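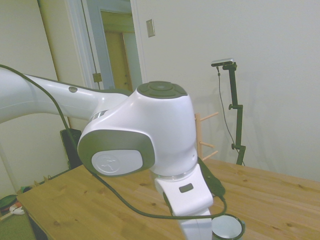 4. Break rooms and shared crockery

4.1 Setting and sample

The second part of the study deals with the break rooms of small employers in Jevley and Birnwood. A survey form was sent to 900 workplaces in August, and 414 were returned in a usable state. The closing date for late forms was 30/12/2012. Workplaces with a staffed canteen were left out, as were those where hot drinks came only from a vending machine. Forms from Cakuswood were entered under Birnwood, following the district boundary used by Costello and Vlachou in their earlier work on rest periods.

Respondents were asked who bought the cups, who washed them, where they were kept and whether any were set aside for visitors. A free-text box at the end invited remarks on disputes. It was filled in on 101 forms, often at length. Remarks were coded by two readers working apart, and differences were settled by a third reader, Aliki Sotiropoulos. Remarks that named a colleague were shortened before coding.

4.2 Storage in open view

Closed cupboards were the usual arrangement in the older premises. Open storage – shelves, wall hooks, trays and mug trees – was found more often where the break room also served as a meeting room. Heffernan has argued that open storage makes ownership easier to read, and that a mug kept in sight is borrowed less often. Our returns give only partial support for this view. Staff in rooms with open shelves did report fewer missing cups, but they also reported more complaints over cups left out of place.

The mug tree (Figure 3) holds few items and takes up little counter space. In the survey it was reported mainly by teams who had brought in their own crockery. Larger teams kept to shelves, and several had moved back to a cupboard after an office move.

Figure 3. Mug tree with a round black base and wooden pegs, with a teal-blue mug on the left peg.
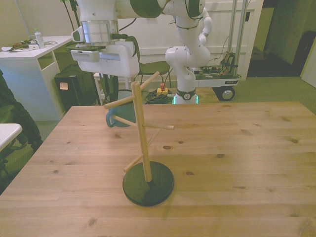 WASHING AND RESPONSIBILITY

Written rules on washing up were less common than the authors had expected. Where they existed, they were short and had usually been posted by a manager after a complaint. The Mulcahy depot supplied a copy of its notice, which asks staff to wash, dry and put away any cup before the end of the shift. It says nothing of cups used by visitors, and these were the subject of most remarks from that site.

Unwritten rules proved harder to record. Ó Conaill describes them as habits that new staff learn by being corrected, and several forms bear this out. One respondent had worked at the same firm for a full year before learning that the cups on the upper shelf belonged to the accounts office. Such cases were coded as disputes only if the respondent used that word or one close to it.

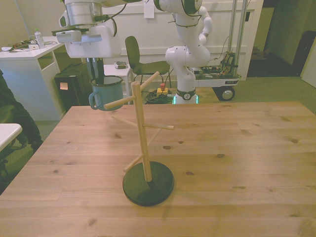 Does open storage reduce the number of disputes over cups?

The returns do not settle the matter. Fewer losses were reported with open storage, but complaints about tidiness were more frequent, and the survey was not designed to weigh one against the other.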